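Robotics Practical, Handout 4: Two-Arm Table Tasks
Module tutor: Mwajuma Kombo. Issued 13 April 2026

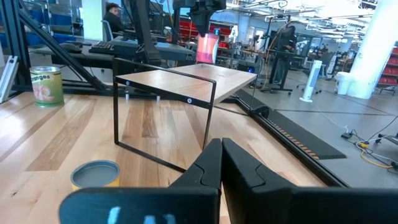

What you are doing this week

Each group sets up a cup-and-riser task on the maple table and records both arms working on it. You need one cup, the small riser with the wooden top and black metal frame, and two cans to act as obstacles. The tinned oranges are fine for this. Use the wrist camera view on one arm to watch the other arm place the cup.

Read the Gittins notes on shared workspaces before you come. They are in the module folder under Week 3.

Setting up

Put the riser near the middle of the table, where both arms can reach it. Stand the cans to one side of it. Keep them off the path of the arm carrying the cup for your first runs, then move one closer once the placing is steady.

Open the Zelar control panel and load the profile called nastbridge_pair. Do not edit the profile. If you want different speeds, save a copy with your group name on it.

Gripper settings

Force limit: 9 N for the cup
Log rate: 1000 Hz
Time-out: 1000 ms

Cups are thin plastic and will crush if you leave the limit at the default. Check the value again after any restart, as the panel goes back to its old settings.

Running the task

Start with both arms parked. One arm picks up the cup and carries it over the riser. The second arm stays low with its fingers pointing at the riser and does not close on anything. Lower the cup, open, lift clear, park.

Keep bags and coats away from the cables on the floor. One person stays at the stop button for the whole run.

What to hand in

Logs go in the Amero folder, one file per run, including the failed ones. Add a page on where the cup ended up compared with the target and what you changed between runs. Reports over 592 words will be sent back for cutting.

The assessed version of this task is in July.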